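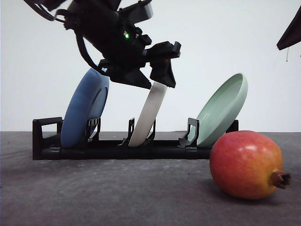
Secondhand dishes - wash first or just use them?

cowie_kitchen
Got a whole set of plates at the thrift store in Rollbridge, white, plain, no maker's mark I can read. My sister says run them twice before anyone eats off them. I gave them a rinse and had toast. Who's right

flastville321
Your sister. Hot water and soap, ten minutes soak. No idea how long they sat on that shelf.

mcarnegie
Once is plenty. Soap is soap. Twice is just paying the water company.

cowie_kitchen
ha ok. What about lead? Saw a video and now I'm nervous

flastville321
Plain white and newish, I wouldn't lose sleep. Bright colors on the eating side, old stuff, chipped glaze - thats where I stop. Those go under plants at my house.

S. Dunbar
Disagree a little. Plain doesn't mean safe, you can't tell by looking. And the swab kits miss things. If you have little kids just buy new, plates are cheap.

mcarnegie
Cheap where?? Priced a Tralline set last month, 296 for eight places. Got mine at a yard sale for the price of a sandwich.

S. Dunbar
Nobody said Tralline. Supermarket ones.

Fotis L
Gray scuff marks are from forks btw, not cracks. Baking soda paste, soft cloth, rub, rinse. Comes off most of the time. If your fingernail catches on the line its a crack, toss it.

cowie_kitchen
Did the nail thing, two of them catch. Damn. Also got a big bowl in the same trip, shallow, cream color, no clue what it's made of. Dishwasher or no?

Fotis L
Hand wash till you know. Tap it. Rings = ceramic, dull thud = could be bamboo or plastic, and those go cloudy or warp in the machine. No microwave either.

flastville321
My bamboo one has been through the dishwasher about 206 times, looks fine

Fotis L
Yours maybe. Mine split down the side by January.

mcarnegie
Just keep fruit in it and quit worrying. Pomegranate, oranges, whatever has a peel. Wipe it out when it gets dusty.
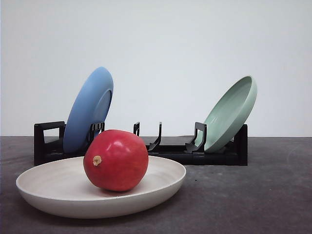 Related: stacking plates without chipping them

jean_f
Paper towel between each one, stacks of six max. Or stand them up in a rack, takes more room but you're not lifting the whole pile for the bottom one.

cowie_kitchen
Rack it is. Washing everything again tonight, sister wins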